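## Part 2: Setting up the odds-and-ends box

Okay, if you've done Part 1 your shelves are sorted and you have a sad little heap of things that don't belong anywhere. I had one too! Mine was mostly plush toys, fabric bits and plastic bags, and it lived on my craft table for most of July before I finally gave it a box.

I wrote these steps for Afaf Srour when she redid her daughter's desk, then Randa Aoun wanted a copy, so now it's a proper section of the guide.

**You'll need:**

- a shallow box with a lid that stays up by itself (hinged is great)
- a table cover you don't mind getting scuffed
- one binder clip
- 30 minutes, or an evening if you stop to look at everything like I do

### Steps

1. Clear a patch of table big enough for the box with the lid open. You don't have to clear the whole thing. I never have.
2. Open the lid all the way and let go gently. If it drops, turn the box so the lid leans on a shelf or a wall.

 > **Caution:** Metal edges and rivets can scratch a bare tabletop. Put the cover down first and lift the box when you move it, don't drag it.

3. Pinch the binder clip onto the left rim. I use mine to hold a note of what's inside once the box gets full (and when there's no note, it's just a handy place to keep a clip).
4. Put the soft bundles in along the back, the fluffy ones toward one corner. Gather loose fabric and tie it around the middle with cord so it doesn't spread out over everything else.
5. Lay flatter cloth things at the front left. Tuck drawstrings in before you shut the lid, or they'll catch in it every single time.
6. Crochet and knitted pieces go in the middle, where the other soft stuff keeps them from getting squashed against the sides.
7. Now go through the small junk one piece at a time: crumpled bags, loose caps, anything that rolled in by accident. Hold each one up and decide.

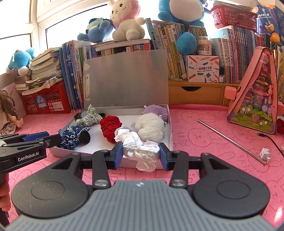
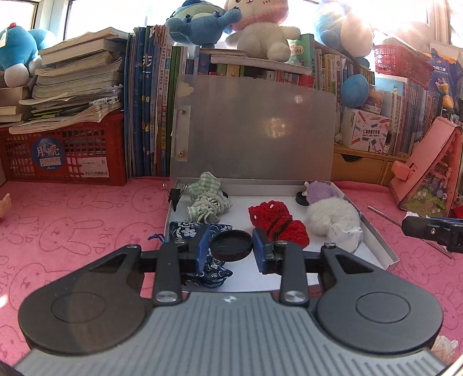

8. Anything you decided to keep but can't name goes in a small pouch of its own. Bilal Srour calls his the "Treltport," after some board game, and I've stolen the name.
9. Close the lid slowly. If you have to press, take out the biggest plush and try again.

**Note:** Don't add anything damp. I put a rained-on scarf in my old box once and the whole lot smelled like a pond for weeks.

**Note:** Check the box every 6 weeks or so. I do it with coffee and it's over before the cup is empty.

If yours fills up faster than that, skip ahead to Part 3, where I get into stacking a second box on top and what to do about the lid.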